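Home | News | Business | Gadgets | Opinion
Filed under: Robots, Work

Robots still in training for the tidy-up shift

February 9, 2021

Anyone hoping to hand the odd jobs to a machine may want to keep their sleeves rolled up. Hutico, which runs repair counters in 40 shops, says its two-armed bench helper, Podia, needs more practice before it meets a customer. 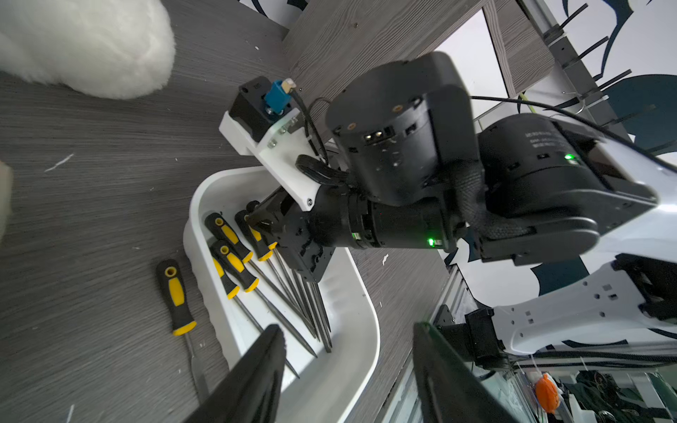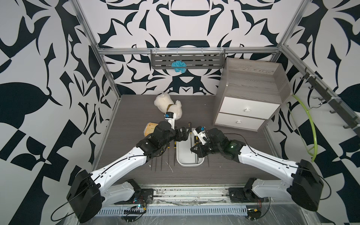 Hutico wants a machine that can put a workbench straight at closing time, a chore its staff have long been happy to leave for the morning. Project lead Ferhat Kurtuluş says small hand tools are the sticking point – a tray of black-and-yellow handles, all lying close together, asks a lot of a gripper. In the firm's November trial, Podia cleared the bench unaided in 70 of 162 attempts. A Saturday lad would have been spoken to.

Kurtuluş is cheerful about it. "It never asks for a break," he said, "though it does have some very long thinks."

A longer trial is planned at the Dağdelen branch, where the helper will also be tried on drawers. Rival firm Ralline, which promised a washing-up robot two years ago, said it had nothing to add – or, so far, to dry.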